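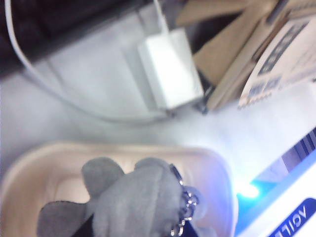 Issue 6, page 1

Kekix Tabletop Set: README and buying notes

Kekix is a small collection of tabletop handling recordings made with an arm and a wrist camera. We put it together at Gelbridge over one long, happy winter. The first half of this file covers the data. The second half covers what we bought, what we'd buy again, and what to plan for if you want to record a set of your own.

What's in it
Episodes: 564
Views: wrist camera only
Objects: small household things, including plush toys, chargers and cables, trays, cardboard and printed boxes
License: free for research and teaching, please credit Gelbridge

The wrist view gets very close to things, and we love it for that. A gray plush with a metal chain can fill most of the lower part of the picture while the cream tray it sits in runs out to the side. Expect soft focus, motion blur and some strong glare on pale surfaces. We kept those episodes in. If your work needs readable print on packaging, check your samples first, as much of it comes out too blurred.

Budget
Our ceiling for everything except the arm was 1000 dollars, and we spent 800. The biggest line was the camera and its mount, then lighting, then storage. Objects took 150 and were the best money in the whole project — soft toys, plain trays and anything with a dangling part gave us far more variety than we'd hoped for!

What we'd do differently
Buy the lights before the camera. We did it the other way around and then had to redo the exposure settings.
Order two spare camera cables with the first shipment. Ours came from Treltumine in June and the spares came weeks later.
Ask for a quote on gripper pads early. Cronin sells them in sets, and it's worth pricing a full year at once.
Leave a line for shelving. Objects pile up fast.

Next round
We're planning a second camera with a fixed view, and a dimmer for the lights. Both are priced and waiting for approval.

Questions and corrections go to Kerttu Miettinen, who keeps the purchase sheet and will gladly send you a copy.

Last updated Sun 11 December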